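Home | Methods | Results | FAQ | Contact

Questions about the Hender result

February 23, 2021
14 comments | 6 shares

Since we posted the Hender write-up, most of the mail has asked whether we believe it. Some of us do, up to a point. The answers were put together by Joonas Manninen and edited by people who argued with him.

What is Hender?

A training method. The policy is trained in simulation, and the textures on walls, floors and furniture are swapped between episodes so that it can't lean on any one look. The claim is that a policy trained this way will hold up in a room with surfaces it has never met. Ekau is the simulator and Ikonen is the baseline without the swaps.

What did you measure?

Pick success in rooms held out from training. We ran 300 episodes with Hender and 300 with Ikonen. Hender finished 219 of them and Ikonen finished 161. That is a real gap, but it comes from a single training seed for each method, and I would like to see it repeated before anyone puts it on a slide.

Isn't 219 against 161 enough?

Enough to keep going. The held-out rooms came out of the same generator as the training rooms. A policy can do well on them and still have learned the generator's habits - how it places tables, how it lights a wall, what sort of object it likes to leave on a dresser. We haven't separated that from what the method is supposed to teach.

What does the robot get to see?

Camera images and joint positions, no depth and no map. The views can be steep and badly tilted, and a lot of the image may be taken up by the gripper.

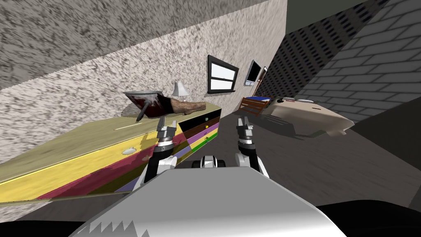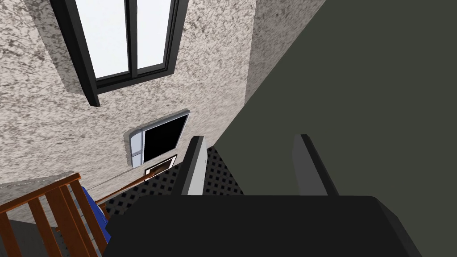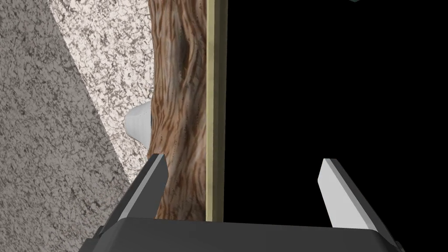
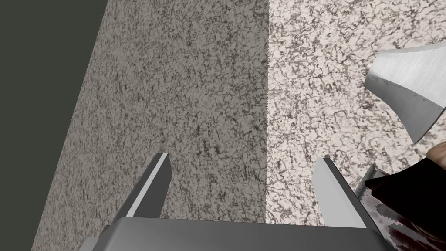

Speckled stone-like texture turns up in all four views, on the walls of the bedroom as well as on the countertop in the last one.

Doesn't that undercut the claim about varied surfaces?

It might. If the texture pool is small, "never met" doesn't mean much, because the policy has probably seen a near relative of every wall it is tested on. Dukurov, our outside reader, raised this in December and we had no good answer for him. We have since started checking the held-out rooms for textures that also appear in training. Until that check is done, please read the result as "works in rooms arranged differently" and leave the surfaces out of it.

Has it been run on a real robot?

No. Anyone who tells you Hender transfers to hardware has read something we didn't write. Simulated contact is forgiving and simulated cameras don't get dirty. I expect the gap to shrink on hardware and would not be shocked if it went away.

Why do the failures matter so much to you?

I watched 10 of the Hender failures from start to finish. In most of them the gripper closed too early, with the target in plain view. More texture swapping doesn't obviously fix that. It looks like a timing problem, and Ikonen has it too.

Could the gain come from longer training instead?

Partly, maybe. Both methods got the same number of updates, but swapping textures also means fewer exact repeats of each episode. A fair control would give Ikonen more rooms with no swaps. That run is queued.

Can I have the code?

The evaluation script, yes - write to us through the contact page. The training code is waiting on a cleanup. If you rerun the evaluation and get a smaller gap than ours, send the logs along with the numbers.

Previous: Reading the Ekau logs | Next: Notes on baselines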